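4. Grasping flat objects on soft furniture

Most of our training effort went into tabletops, and we expected sofas to be a footnote. They ended up as the part of the project we enjoyed most. A closed book on a seat cushion is a surprisingly rich problem. It is wide, it is low, its cover gives a parallel gripper very little to hold, and the surface under it is often dark and textured enough to upset a depth estimate. This section describes how Hosby, our instruction-following policy, handles that case in the Rerley simulator, and what we learned from watching it fail.

4.1 Close views and the problem of the hidden edge

Hosby receives two color images at every control step, one close to the hand and one wide view of the workspace, together with a short text instruction such as "pick up the book." No depth image, object mask or object pose is given to the policy. We keep the simulator's true poses for scoring only.

The close image is where the fine alignment has to come from, and it is also the image that loses information fastest. As the fingers get near a flat object they cover the very edge they need to reach. In Figure 4a the fingers overlie the lower part of the cover, and the corner they hide is the one a grasp planner would most like to see. What remains in view is still very useful. The title is upside down in the image, but a gold border runs just inside the edge of the cover, and its visible sides are enough to fix the orientation of the whole book. We did not teach the network to look for borders. Still, when we repainted the covers in one flat color and left everything else alone, the final yaw error went up clearly, and it went up most on the episodes with the heaviest occlusion.

We were delighted by this result. It suggests that the policy carries an estimate of a rectangle it can only partly see, and that printed decoration helps it do so. It also means that a test set made of plain boxes would have told us the wrong story about books.

Figure 4a. Close view of the hand against the book in a Rerley sofa scene.
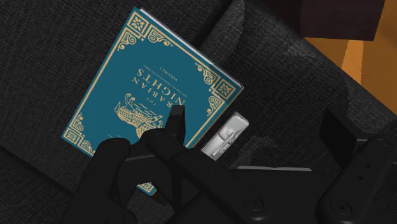 4.2 What the wide view adds

The wide camera sees the same task at much lower detail. The smaller lettering on a cover is usually lost, and a small object may take up only a few pixels. In exchange, the policy gets the arm, the furniture and the layout in one image. We trained a version of Hosby without it and found that the hand still came down close to the target, but often from a direction that left no good way to close the fingers. Adding the wide view back fixed a large share of these approaches with no other change to the network.

Figure 4b. Wide view of the arm working over the sofa, with the base at lower right.

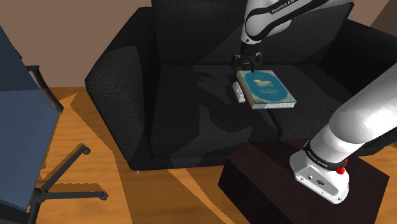 Lighting variation turned out to matter more in the wide view than in the close one. Rerley can place a strong directional light anywhere above the workspace, and early in the project we left that light fixed. Policies trained this way did well until the light moved, and then they hesitated in places where nothing had changed physically. Figure 4b shows how hard the condition can get: the arm throws a lobed shadow over the seat cushion, from near the small white object toward the front edge, and the upholstery under it is already close to black. A shadow of that kind moves whenever the arm moves, so the policy has to learn that part of what changes in its image is its own doing. After we randomized the light direction in every training episode, the hesitation nearly vanished.

4.3 Results

We evaluated on the Wastmont layouts, a set of 25 furnished rooms that were held out during training. Each method was given the same starting poses and the same instructions. An episode counts as a success if the named object is lifted clear of the surface and held until the time limit. Pushing the book off the cushion is scored as a failure, even when the book is later recovered from the floor.

Over 702 book episodes, Hosby succeeded in 410. This is well short of what it does with mugs and small boxes, but it is the best result we have had on flat objects, and it came from a single policy with no book-specific module. The Todorova baseline, which plans a grasp from one depth image and then executes it open loop, succeeded far less often on fabric than on hard tables. Its usual error was a grasp point placed slightly inside the cover, and with no feedback it had no chance to correct.

We sorted Hosby's failures into 4 groups: fingers closing on top of the cover, contact with a nearby object, a slip during the lift, and running out of time. The first group was the largest by a wide margin. In many of those episodes the hand reached a sensible position, touched the cover, and kept pressing down when a small retreat and a second attempt would have been the better choice. Retries are rare in our demonstrations, and we think this gap can be closed with data alone. We have started collecting episodes that begin from a failed contact, with the fingers already resting on the book, and the first policies trained on them back off and try again far more readily.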